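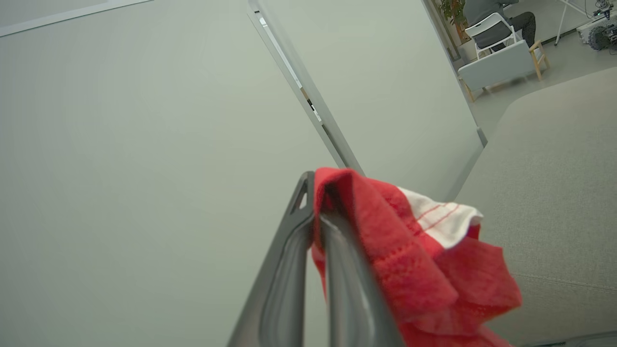
A red cloth, crumpled.

How to wash cleaning cloths so they stay soft

Shake each cloth outside first. Crumbs that stay in the fabric will scratch your furniture later. Wash red cloths separately, at least the first few times, for the color can run.

Use a small spoon of detergent and no softener. Softener leaves a film, and then the cloth only pushes the water from one side to another. Dry on a line, not on the heater.

Before you load the machine, feel inside the folds for small metal things.
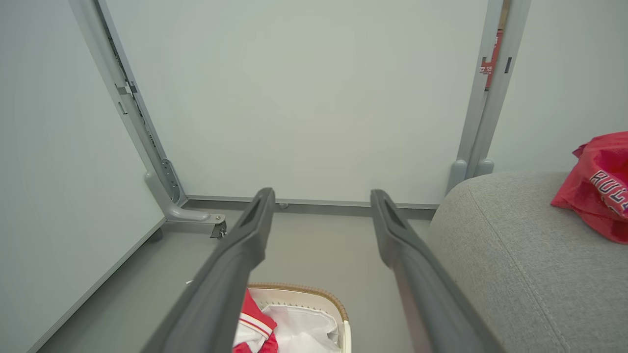 Suris wrote to me that vinegar in the last rinse works also for old towels.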